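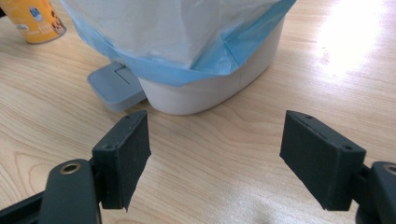 Paying for bin bags the council used to post through the door is a tax on tidiness, one Fendholm reader wrote to us on Friday, in green ink.

The free rolls stop in May. Households will instead buy approved bags at 40p each, in packs of five, from Vidix, which has the contract and one shop, open mornings.

The council received 56 objections and has thanked residents for their enthusiasm. Neighbouring Flerkum still gives its bags away, and has asked Fendholm to stop visiting.

Filed under: Local News, Bins & Recycling
5 comments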